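Buveck Residents' Information Service
Home care guidance: Looking after fitted carpets

Home | Your tenancy | Repairs | Home care | Contact us

This page sets out the care expected of residents whose homes have fitted carpet. It applies to living rooms, bedrooms, halls and stairs. Homes with vinyl or timber floors are covered by a separate page.

Carpets supplied with the property remain part of the property. Residents are responsible for day-to-day cleaning and for reporting damage promptly. Ordinary wear is not charged for at the end of a tenancy.

Vacuuming

Living rooms and halls should be vacuumed at least twice a week, and bedrooms once. Most of the dirt that harms a carpet is fine grit, which works down to the base of the pile and cuts the fibres when it is walked on. A single quick pass removes crumbs and fluff but leaves much of the grit in place. Go over each strip slowly, then again at right angles to the first direction.

Check the height setting before starting. Loop pile carpets should be cleaned with the rotating brush switched off, or with a plain suction head. Cut pile carpets may be cleaned with the brush on. Empty the cylinder or change the bag when it is two-thirds full.

Edges next to the skirting board collect a dark line of dust over time. Use the crevice tool there once a month. Where the line has already formed, a barely damp cloth and a little diluted washing-up liquid will lift some of it, but old marks may be permanent.

Spills

Act as soon as possible. Lift solids with the side of a spoon, working from the outside of the spill towards the middle. Press a clean white cloth or plain kitchen paper on to the liquid and hold it down with the flat of the hand. Do not rub. Coloured cloths and printed napkins may transfer their own dye and should be kept away from wet carpet.

Tea, coffee and fruit juice: blot, apply a small quantity of cool water, and blot again. Repeat until no more colour comes on to the cloth.

Grease and butter: scrape, cover with bicarbonate of soda, leave for several hours and vacuum. Repeat if needed.

Candle wax: allow to harden fully, break up and lift. Lay brown paper over what remains and warm it with an iron on the lowest setting, moving the paper often. Do not let the iron touch the pile — synthetic fibres melt at low temperatures and cannot be repaired.

Mud: leave to dry completely before doing anything else, then vacuum.

Any product bought for the purpose should first be tried in a hidden place, such as the floor of a cupboard. Bleach and washing powder must not be used on any carpet.

Furniture and heavy items

Castor cups or felt pads should be placed under the legs of beds, sofas and tables. Moving furniture a few centimetres every 3 months spreads the load and helps to prevent deep dents.
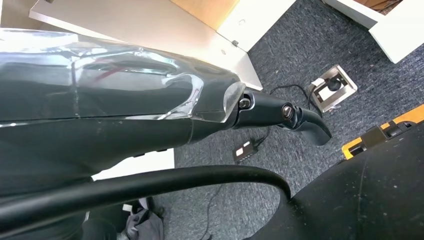 Where a dent has already formed, place an ice cube in it and allow it to melt. Blot up the water and raise the pile gently with the edge of a coin or the back of a fork. This method is suitable for synthetic carpets only. Wool should be left to recover in its own time, with light brushing by hand.

Heavy items must be lifted into position by two people. Dragging stretches the carpet away from its gripper rods and produces ripples, which are a trip hazard and have to be reported to the repairs desk.

Deep cleaning

Carpets may be shampooed once a year. October is a poor month to choose if the heating is not yet in regular use, as a damp carpet may take more than a day to dry. Open the windows, keep furniture off the area and do not walk on it in outdoor shoes. Residents of Jemal House may borrow a carpet cleaner from the ground-floor office, which is closed on Sunday.

Reporting a problem

Loose edges on stairs should be reported the same day. For other matters, including fraying, moth damage and persistent damp, complete form 29 or write to Miloslav Ďurica, Home Care Officer. Please state the room affected and the approximate size of the area.

Related pages: Hard floors | Condensation and mould | Moving out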